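Table Manners

After school at Skultier the robotics club gets one arm, one table and 54 minutes. Then the room goes to band. So they move fast.

Leobardo Tovar, a junior, runs the Gatach team. Three kids, one laptop, a lot of snacks. Their entry for the Probert Cup in March – a tidy-up program called Pakis – has to find household stuff on a tabletop and put it where it belongs. 148 points for a perfect run. No team from Skultier has ever broken 100.

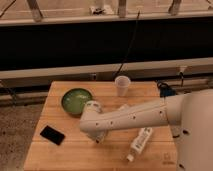 Tovar likes to start with the hard stuff. Anything lying down, mostly. An upright cup is easy, he says, you come in from the side and close. A white bottle on its side with the neck pointing off at an angle, thats another story. Grab it wrong and it rolls. The team rewrote the grasp code five times over winter break and argued about every version.

Bowls are a whole seperate fight. Go for the rim or go around it? Tovar says rim. His teammates say around. The argument is still open, and it has its own page in the team notebook.

Layouts change too. Judges can add an object between rounds, any color, any angle, and the code has to cope.

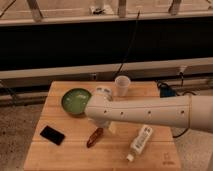 What's next

Regionals first. Two more practice weeks, then the code gets locked. Tovar wants the bottle routine done by then. Band practice starts at 4:30.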